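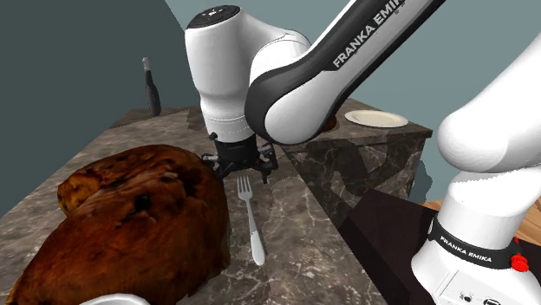 Plovum Counter Clearing: data card

Simulated episodes of a Franka arm picking up after people on a marble counter: forks, plates, bread, bottles. We built it with the staff of the Sandoval canteen, and we're very happy to finally share it!

Contents
2,308 episodes in total
2,000 for training, the rest held back for testing
367 of the training episodes are fork pickups, the hardest task by far (thin metal lying flat on stone)
2 camera views per episode

Why clearing
Dulce Robles and Soledad Xolalpa have run the lunch shift at Sandoval for years, and they told us where the time goes. Cooking is fine. Talking to customers is fine. Bending over a counter for stray cutlery until three in the afternoon is what hurts their backs. So that's the job we went after, and Soledad wrote the first task list herself on the back of a delivery slip.

What changes for the staff
A trial arm goes into the Pidmont kitchen in November. Hours stay the same. Dulce moves to the serving side for the second half of her shift, which she asked for, and Heriberto Xolalpa is learning to restart the arm and set its speed. Anyone on shift can stop it, without asking. Glassware stays with people for now.

Known gaps
No wet surfaces. No stacked plates. Bread is rigid in the simulator, so please don't trust any grip force learned on a loaf!

Contact
Mbali Masilela (episodes, file format) or Anayeli Magaña (kitchen trial). Bug reports are very welcome, and so are stories from your own canteen.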